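Sallano grasp software: where we've got to by the end of October

Hello all at Ginting, and thank you for being patient while we moved everything over to the Kemden bench. I know the last report was mostly about shelving and power sockets, so I'm glad to say this one is mostly about software!

The short version is that the recording side of Sallano now works well enough that I've stopped fiddling with it, the contact model is better than it was in summer but still has one bad habit, and the planner is late. I'll take them in that order.

Recording first. We set ourselves a target of 1,000 usable hand-held demonstrations for this stage and we've finished with 2,181, which surprised me as much as anyone. Most of the gain came from the new checking tool. It looks at each recording as soon as it's saved and flags dropped frames, clock drift between the camera and the finger-width signal, and any stretch where the position tracking has lost its way. Before, we found those faults days later when a training run fell over, and by then it was too late to do the thing again. Now the person holding the gripper gets a message straight away and simply repeats it. I wish we'd written it in the spring.

The tracking itself gave us more bother. Plain, shiny tabletops are hard work for it, as there isn't much to lock on to and the bright patches slide about when the camera moves. Wood grain helps a bit, but long smooth lines all running the same way can fool it into thinking it has moved less than it has.

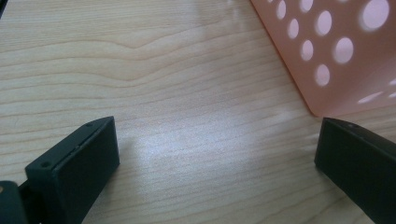

Posted by Barnabás Illés | Sallano project, Dakholm | Progress notes

The glare between the fingers is the sort of thing I mean. Our old feature picker loved the edges of a patch like that and would happily hang half its estimate on them. The new one gives very bright areas a low weight, and it masks out the fingers as well, as they stay put in the view while everything else moves. On our replay set of 30 awkward recordings, the old version lost its place in 11. With the new weights it gets through all but two, and in both of those the trouble starts when the gripper is turned sharply, so I suspect motion blur and want to look at the exposure settings before I touch the code again.

Then there's perception, and I have to talk about holes. Pink perforated plastic has turned into our favourite test material (mine, anyway – opinions in the office vary). Light comes through the openings, the plastic between them is a soft colour with hardly any hard edges, and the segmentation model used to chop a single panel into a dozen little islands. If you then ask for a grasp point you get one in the middle of a hole, very confidently. We've added a step that joins up pieces sharing a colour and a rough plane, and it's made a big difference. The bad habit I mentioned is that it will now sometimes join the panel to pale table seen through the openings. I've got a fix half written which uses the movement between frames to tell near from far, and it looks promising on the recordings I've tried, but please don't put it in any slides yet.

Now the planner. This was meant to be finished and it isn't. The approach part is fine: it lines up the open fingers, picks a sensible angle and comes in at a steady pace. The closing part still treats every object as rigid, and thin plastic bends. I'd planned to tune my way out of it and spent longer on that than I should have. We've agreed here to scrap the fixed closing distance and have the controller watch the finger motor current, slowing down as soon as it rises. That means some rewriting of the control loop, which I'd put at the top of the list for the next stage.

On money, we're inside the budget for this period. The storage bill went up with the extra recordings, and I covered it from the travel line, as we only made one trip to Dakholm from Kemden with kit.

One request. Could we move the planner milestone back to the next report and bring the tooling release forward in its place? The checking tool is ready to hand over now, with proper notes for installing it, and I'd sooner your people had it early and told us what's annoying about it.

I'll send the replay results separately, with the settings for each run.

Barnabás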